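Getting a bedroom back in order

Start with the bed. A clear mattress gives you somewhere to sort everything else, and the job moves faster once the pillows are out of the way. I allow 18 minutes for a small room. 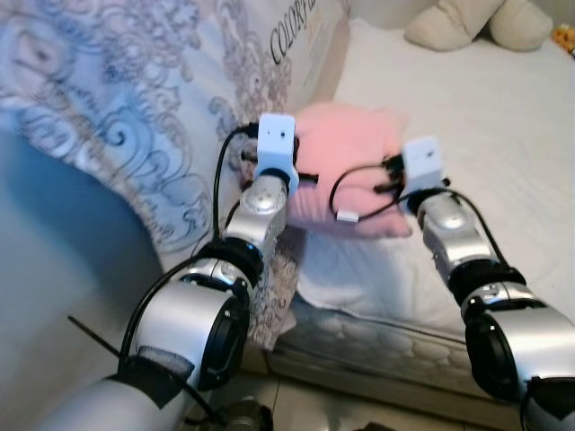
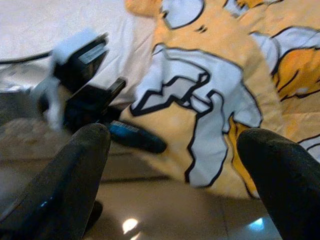

Cushions with a fuzzy cover need different care from plain pillowcases. Shake them outdoors, then brush the pile one way with a dry clothes brush. A light pink one like the cushion on the bed will pick up lint from dark laundry, so wash it with whites and pale colors only. It can sit on top of the white pillow once the sheet is pulled flat. Printed fabric on the floor goes in the wash inside out — the black outlines in a cartoon print are the first part to crack. Use cool water and skip the dryer. Keep chargers and power adapters off the floor before you vacuum. Nelu Toma keeps his in a shoebox, with each cord wound and tied. Sheets get changed every 2 weeks here, pillows washed in April.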